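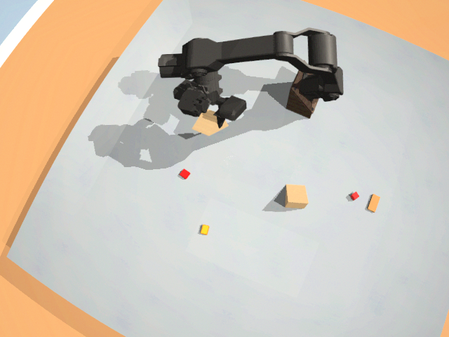

osaze_s
How long do you soak dried chickpeas before cooking them? The bag I bought only says "soak well."

Igwe32
Overnight with plenty of salt in the water. I do 500 grams at a time and freeze half.

prastside_cook
I'd skip the salt. My mother always said it keeps the skins tough, and hers came out soft every time.

Igwe32
I've heard that too, but I salt every batch and the skins are fine. Old beans are the usual problem. I had a bag from the back of the cupboard that was still hard after 4 hours on the stove.

t_okonkwo
Same with mine last December. A pinch of baking soda in the pot fixed it. Don't overdo it or they taste like soap.

prastside_cook
Baking soda makes them mushy. Okay for hummus, bad for salad.

osaze_s
It's for hummus, so I'll try the soda. Does 250 grams dried make enough for six people?

t_okonkwo
As a dip, yes. If it's the main thing on the table, make the whole 500.

osaze_s
Thanks. Soaking the whole bag tonight, with salt.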